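Bridamier, Zikcombe: Dinner for Four

Filed under: Restaurants, French, Special Occasion

My husband and I had been meaning to try Bridamier ever since it took over the old shoe store on the corner of Chae Street. We finally went on 4th December with our friends Tania Bhuiyan and Stuart Pickering, who were in town for the night and wanted something nicer than pizza. I booked online a month ahead. The only tables left were at 5:30 or 9:15, so we took the early one.

Parking first, as people always ask. There is no lot. The street has meters until six, and the garage behind the library is a four-minute walk. We used the garage and paid $6.

The dining room is long and narrow, with the bar on the right as you come in and booths down the left side. We were given a booth near the back, close to the kitchen door. I would ask for one closer to the front next time. The door swings open every minute or so and you get a blast of light and noise with each plate that comes out. Stuart is tall and could not get his knees under the table without sitting sideways. The tables in the center looked roomier.

The menu is short. There were five starters, six mains and three desserts, plus a cheese plate. Prices have gone up since the menu that is still posted on their website, mostly by two or three dollars a dish. Somebody should update that.

We started with the leek tart, the mussels and an order of the country pâté to share. The tart was the best thing we ate all night. The pastry was thin and crisp right to the middle, and the leeks had been cooked down until they were sweet. The mussels were fine, with a good broth but not enough bread to go with it. We asked for more bread and were charged $4, which the server did not mention when she brought it. The pâté came straight from the refrigerator and had very little flavor until it had sat for a while.

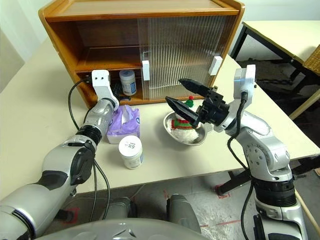 For mains I had the duck leg with white beans. The skin was crisp and the meat came off the bone with a fork. The beans were a little undercooked, though the sauce around them was very good and I finished it. My husband had the steak, ordered medium rare and served closer to medium. He ate it without complaint but said he would not order it again at $42. Tania had the trout, which she liked a lot, with brown butter and a pile of green beans. Stuart went for the chicken in mustard sauce. I tried a bite and thought it was heavy on the salt. He disagreed and cleaned his plate.

Portions are on the small side for the price. We added a bowl of fries for the table and were glad we did. They are thin, hot and properly salted, and they come with a garlicky mayonnaise that I would happily buy by the jar.

Service was friendly but uneven. Our server, Flurina, knew the menu well and talked Tania out of a wine that she said was too sweet for the fish. Then she disappeared for a long stretch after the mains, and we sat with dirty plates in front of us while the tables on both sides got their desserts. When the manager, Debashish Wijesinghe, came by to ask how things were, we told him. He cleared the plates himself and took one of the desserts off the bill. I thought that was handled well.

Desserts were the chocolate pot and the apple cake. The chocolate pot is very rich, and two people can easily share one. The apple cake was dry around the edges and needed cream or something else on the side. Coffee was good and came with a small cookie.

The wine list leans French, with around 3 pages of bottles and a short list by the glass. Glasses start at $13. Stuart had a beer and said it was cold and there was nothing else to say about it.

With tax and tip the bill came to a little under $400 for the four of us — more than we had planned on, though we did order plenty. If you skipped the wine and shared a dessert you could get out for a good deal less. There is also a set lunch on the board by the door, two courses for $29, and that looked like better value.

Noise was not a problem when we sat down, but by seven the room was full and we were leaning in to hear each other. The restrooms are down a flight of stairs, and I did not see an elevator. Call ahead if that matters to anyone in your party.

Would I go back? Yes, for lunch, and for that leek tart. I would sit at the bar and order the tart, the fries and a glass of something white. For a big night out at full price I would want the kitchen to be steadier than it was on our visit.

Food: 3.5 out of 5
Service: 3 out of 5
Value: 2.5 out of 5

Reservations recommended. Closed between lunch and dinner.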